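Category: Grants & Funding > Martial Arts > Progress Reports

Nurness Judo Coaching Program: Interim Report to the Zabala Fund

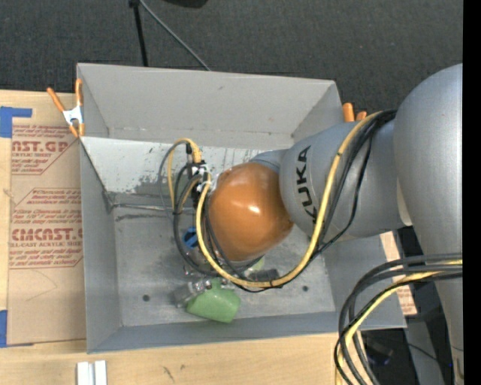 KUKA arm positioned over a grey metal bin.

Prepared by Deividas Pētersons, program coordinator
Reporting period ending September

1. Enrollment
The program has 94 registered members at the Nurness and Dratutitz sites. Juniors under 16 make up the larger share at Nurness. Dratutitz remains mostly adult beginners. Members who missed four consecutive weeks were removed from the register before the count.

2. Coaching
Two assistant coaches completed the first level of certification. A third candidate deferred the practical assessment to the spring sitting. Throws and breakfalls are now taught from a shared syllabus at both sites, and grading sheets have been revised to match it.

3. Expenditure
Spending to date is $1,545, of which $1,000 went to replacement mats from Bronex. The remainder covered hall rental at Dratutitz and first aid refresher fees. No funds were moved between budget lines.

4. Variances
The junior grading was postponed by three weeks after the hall floor at Nurness was resurfaced. The evening session at Dratutitz now starts at 6:45 p.m. Attendance at that session fell in the first month of the change and has partly recovered.

5. Next period
Planned work: the postponed grading, an inter-site randori session, and a review of junior fees. Approval is requested to carry unspent travel money forward.

Print this page | E-mail this page

This site uses cookies. By continuing to browse you accept our cookie policy.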